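Leave the picture book on the table

Every few months someone tells me picture books belong on a shelf, spines out, by size. Noemi Parisi said it again at the Costness reading morning in March. I disagree. Strongly.

A shelf is where small books go to vanish. Thin spine, no title you can read from the floor. A kid of four doesn't pick a book by spine. She picks it by the girl in the pink dress and the flowers all over the front. So: flat, cover up, on a table she can reach.

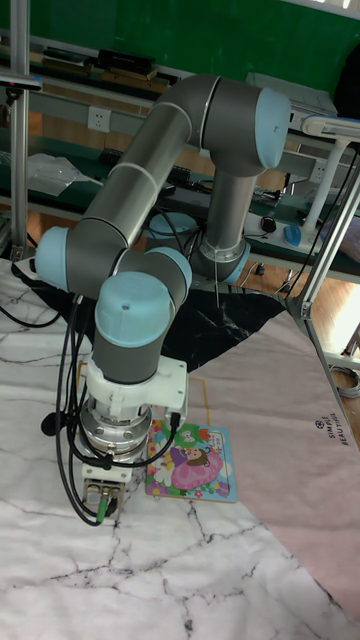

Cover up, flowers showing.

"But it looks messy." Fine. Put a mat under it. Marble pattern, pink, whatever you like, overlap them, who cares. My sister-in-law Tiziana has 18 picture books and all of them used to live in a tall white case. Read maybe twice a year. Now one sits out on the kitchen table untill somebody wants a different one. Ginevra asks for it at breakfast.

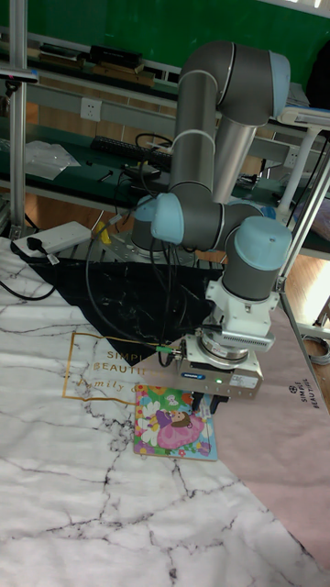
Half on the white mat, half on the pink.

And don't straighten it! A book squared up to the corner says hands off. Grown-ups do this without thinking, I do it too, drives my own kids nuts.
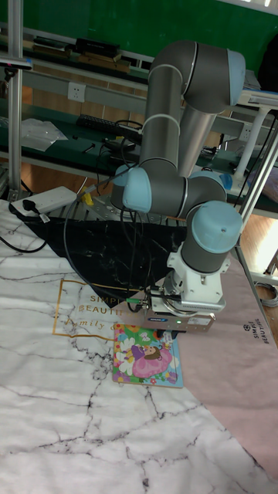

Marisa Caruso wrote in to say covers fade and corners get bent. Sure they do. I've got one from when I was little, corners gone soft, tape on the back, and its the only one from those years I can still recite. The nice clean ones I couldn't name. Buy the cheap copy, leave it out, let it get wrecked.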